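栏目:设备与工具 > 试用评测
六月 | 文:Joonas Heinonen
阅读 2,463 评论 20 分享 9

Skultine 双臂工作台:在 Gutham 开放日看了一个下午以后

先说明我的情况。我和太太开一间小作坊,修理旧台灯和小型家用电器,也替两家商店做一些配件的分装。我学中文已经很多年,但是写文章还是慢,如果有用词不准确的地方,请读者原谅,也欢迎在评论里指出来。

我去看 Skultine,原因很简单:分装的工作越来越多,我的右手腕越来越不好。医生让我少做重复的动作。去年冬天我试过一台便宜的单臂机器,它能把东西从甲处搬到乙处,可是我的工作里大部分的动作都需要两只手,一只手扶着,另外一只手做事。所以看到 Praltico 公司要在 Gutham 的场地办开放日,而且可以近距离看双臂的工作台,我就报了名。门票是免费的,停车要付钱。

开放日在星期一下午。我觉得这个时间不太友好,小作坊的人星期一最忙,不过来的人比我想象的多。签到以后每人拿到一张卡片,上面写着自己的组和看演示的顺序。带我们这一组的是 Harriet Delacroix,她负责客户培训。她说话很清楚,不着急,有人问很基础的问题她也认真回答,这对我帮助很大,因为我的技术词汇主要是从书上来的,听力跟不上的时候需要别人再说一次。

一、它是什么样的产品

Skultine 卖的是一整套:两条手臂、夹爪、台面、控制软件,还有一种让人“带着”手臂做动作的示教方法。买的人不需要写程序。操作的人先把一个动作做很多遍,机器把这些动作记录下来,之后在同样的台子上自己做。Harriet 反复强调“同样的台子”这几个字。如果你换了桌面的高度,或者把料盒挪到另外一边,就要补做一部分示教。

这一点宣传册里写得很小,我建议有兴趣的人先想清楚。我的作坊里桌子经常搬来搬去,因为有时候客人送来一盏很大的落地灯,没有地方放。对于我这样的用户,固定一张桌子就等于少了一块地方。

二、看到的三个演示

第一个演示是把布叠好放进盒子。说实话我对这个没有很大兴趣,但是旁边一位开洗衣店的女士看得非常认真,她叫 Latrice Strickland,后来喝咖啡的时候我们坐在一起。她的意见是,叠得整齐,可是太慢,客人等不了。我同意。一块方巾,它要先找到一个角,提起来,停一下,再找另外一个角。我太太叠同样的方巾,一边打电话一边就叠完了。不过 Latrice 也说,如果是晚上没有人的时候让它慢慢做,慢一点没有关系,前提是它不会在半夜停下来等人。

我们问了这个问题。回答是:它会停。遇到拿不准的情况,它停在原地,屏幕上出现提示,等人来确认。可以设置成跳过这一件,继续做下一件,跳过的东西放到一个单独的盒子里。我觉得这个设计是合理的,早上来的时候处理一盒“问题布”,比处理一台停了一夜的机器要好得多。

第二个演示是把插头插到插座排里。这个我看得最仔细,因为跟我的工作接近。一只夹爪按住插座排,另一只拿插头。前几次都很顺利,后来有一次插头拿歪了,它试了几下没有成功,就把插头放下来重新拿。我很喜欢这个“放下来重新拿”。我那台旧机器遇到这种情况只会继续用力,有一次压坏了一个陶瓷灯座,那个灯座是老式的,后来我花了很长时间才找到替代的。

第三个演示是分装小零件,把混在一起的垫圈和螺丝放到不同的格子里。这里的表现就差一些。大的螺丝没有问题,薄的垫圈平躺在台面上的时候,它很难拿起来,常常要推到边上才能夹住。Harriet 没有回避,她说薄而平的东西目前是弱点,他们建议客户在台面上铺一层软垫。我问软垫多少钱,她说可以用普通的桌垫,不一定要买他们的。一个销售设备的公司这样回答,我有一点意外,也有一点好感。

三、自己动手的部分

每个人有 20 分钟可以自己试。我选了一个简单的任务:拿起一个小纸盒,翻过来,放到另一个位置。

开始的时候我的动作太快。带我的工程师叫 Lefteris Tsoukalas,他站在旁边,让我想象自己在水里走路。这个比喻很有用。慢下来以后,手臂跟得很好,没有那种“拖着一个重东西”的感觉。可是我必须批评一点:右手的手柄对于手小的人可能比较合适,对于我来说太窄,食指没有地方放。做到第 7 遍的时候,我的手腕已经开始酸。我来看这个机器是为了保护手腕,结果示教的时候手腕先累了,这件事我写在了意见表上。

Lefteris 说手柄有另外一个尺寸,那天没有带到现场。我不能评价没有看到的东西,只能请打算购买的人一定要求试大号的。

软件方面,界面有英文和德文,没有中文,也没有芬兰文。按钮不多,位置清楚。我最喜欢的功能是可以删除某一遍做得不好的示教,不需要全部重新来。删除以后还可以恢复,这对像我这样容易按错的人很重要。不喜欢的是字体,灰色的小字放在白色的背景上,我戴着老花镜也要靠近才能看清楚。

声音比我的旧机器小得多。手臂移动的时候有一种低低的声音,跟冰箱差不多。夹爪合上的时候有一下轻轻的“嗒”。如果一整天放在旁边,我想我可以接受,我太太也许不可以,她对声音比较敏感。

四、价格和服务

价格我不能在这里写具体的数字,因为他们给每个人的报价不同,而且报价单上要求不公开。我能说的是,对一间两个人的作坊来说,这是一笔很大的钱,比我们的送货车贵。租赁的方式有两种,一种按月,一种按季度,按季度的包括一次上门调整。如果我要用,我会先租一个季度。

服务合同请仔细看。Praltico 把手臂和夹爪分开保修,夹爪的指垫算消耗品,不在保修里面。另外一位参观的人,Demetrius Haddad,他的工厂已经租了几个月,他告诉我指垫磨损的速度跟材料有很大关系,拿纸盒几乎没有问题,拿有毛边的金属件就很快。他还说电话支持不错,一般当天有人回复,但是备件从另外一家叫 Yip 的仓库发货,有时候会晚两三天。我把这些写下来,因为这种信息只有已经在用的人才知道,销售人员不一定会主动讲。

五、安装和场地

最后一部分我想多写一点,因为我看别的评测很少提到安装,大家都写速度和准确度。可是对小作坊来说,机器放在哪里、怎么固定、线从哪里走,这些问题每天都要面对。 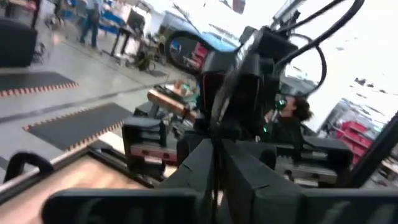
我家里的工作间宽度有限,桌子后面就是墙,所以走到台子旁边的时候,我先看上面和后面要留多少空间。手臂上的黑色电缆是成束的,从上面绕过去,弧度很大,再沿着侧面下来。电缆需要这样的余量,我明白,可是我的桌子上面有一排吊柜,门还是向外开的,如果两条手臂都这样走线,吊柜就只能拆掉。固定的部分我比较满意:台面是浅色的木头,黑色的夹座立在台面上,侧面有一段银色的金属条,条上有孔。我喜欢能看得见的固定件,检查的时候不用趴到桌子下面去。夹爪的手指又宽又厚,外面有一层垫,拿纸盒和布料我很放心,至于我那些细小的灯头弹簧,我觉得手指还是太粗了。我问有没有细一点的,回答是可以订做,价格另外算。

地面也值得注意。场地的地很平很光滑,有防疲劳的地垫,边上是橙白相间的格子,一眼就能看见边缘在哪里。我回家以后在自己的作坊也想找这种有颜色边的垫子,因为我们现在用的是全黑的,我已经绊过几次。站着示教的时间比我预计的长,脚下有没有垫子差别很大。我的作坊是老房子,地板有一点倾斜,一个球放在门口会自己滚到窗户那边。Lefteris 说倾斜不大的时候可以用桌脚调整,调整好以后要再做一次校准。校准的步骤他给我看了说明书,写得详细,每一步有图,缺点是字还是太小。

光线的问题我也问了。我的窗户朝西,傍晚太阳直接照到桌面上。他们承认强光会影响识别,建议装窗帘,或者在固定的时间工作。我觉得装窗帘比较现实。

还有一个小地方:急停按钮。我要求自己按一次,他们同意了。按下去手臂马上不动,手里的盒子没有掉。恢复的时候需要转一下按钮,再在屏幕上确认。我连续做了两遍,都是这样。对于有孩子会进来的作坊,请一定自己试这个按钮,不要只听介绍。

六、我的评价

动作:拿盒子、按住东西、插插头,好。叠布,可以但是慢。薄而平的零件,目前不行。

示教:容易学,手柄需要有合适的尺寸。手腕有伤的人请家里人或者同事帮忙做示教,不要自己一个人做完。

软件:清楚,字太小,希望增加语言。

声音:小。

空间:请先量好桌子上方的高度,再量后面的深度,带着数字去谈。我没有带,回家以后又写了两封邮件去问。

服务:根据 Demetrius 的经验,回复快,备件有时候慢。指垫的费用要算到每个月的成本里。

如果一定要给分数,我给它中等偏上。我的分装工作里,大概一半的品种适合它做,另外一半有太多细小的东西。我太太的意见是先把吊柜的事情解决了再讨论。我们已经跟 Praltico 约好,下个月他们派人来量尺寸,到时候会带大号的手柄。量完以后如果决定租,我会再写一篇,把每天实际的产量也记下来。

补充一点给打算去下一次开放日的朋友:场地里的咖啡免费,吃的东西不多,最好先吃午饭。自己动手的部分可以带自己的零件去试,我不知道,所以没有带。带小一点、难拿一点的,这样试出来的结果才有用。

分类:机器人 / 双臂设备 / 开放日见闻
分享 9 | 查看全部 20 条评论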